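Folding night fills up at the Drolline Street hall

Posted in November by Irico Neighborhood News | By our Cokance Avenue correspondent

We use cookies to remember your settings. Accept | Manage

I went to the shirt-folding evening at the Drolline Street hall expecting to stay for a cup of tea, and I was there until closing (my own dresser drawers are a disgrace, so maybe I needed it). The Chowdhury Clothing Bank runs these evenings ahead of its winter giveaway, and this year it wants 2,000 tops folded and sorted before the doors open. The big table gets brown paper and blue tape, so every pile has a square of its own.
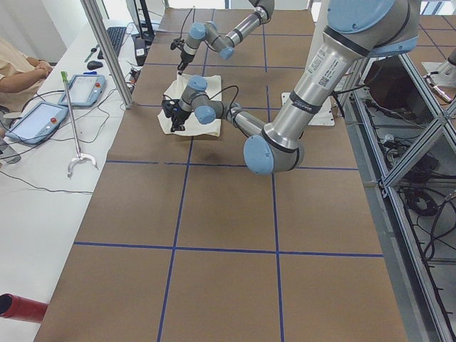 The tape was my favorite part! I've always folded on the bed, where everything slides into everything else, and having a line to square up against makes such a difference. I'm told last winter's total came to 3,844 pieces of clothing, counting socks, and that the socks were the worst of it.

The method is simple enough. Lay the top out flat, smooth it with your palms, bring one sleeve straight across the chest, then do the other side. Knits like to spring back, so you go easy on them and don't tug at the neck. 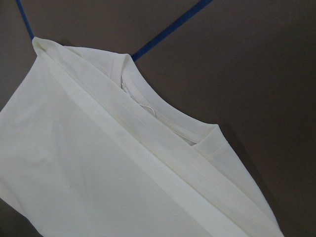
I got quicker after the first few, though my piles still leaned. One tip I've already used at home is to fold the sleeve lower than feels right, so it doesn't bunch up under the collar. Another is to keep any print facing out, so people can see what they're picking up without unfolding the whole stack. 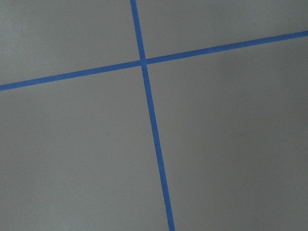

Blue tape marks out the folding squares.

Long sleeves take more patience. I kept ending up with a cuff poking out past the side, and then I'd have to open the whole thing up and start over.

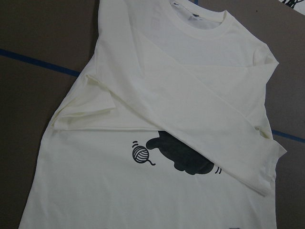

The clothing bank is still taking clean tops in adult sizes, and it's short on long sleeves in particular. Drop them at the side door on Cokance Avenue any morning after 10. The next folding evening has room for 33 people, and you can put your name down at the front desk.

Get our neighborhood newsletter in your inbox. Enter your email to sign up.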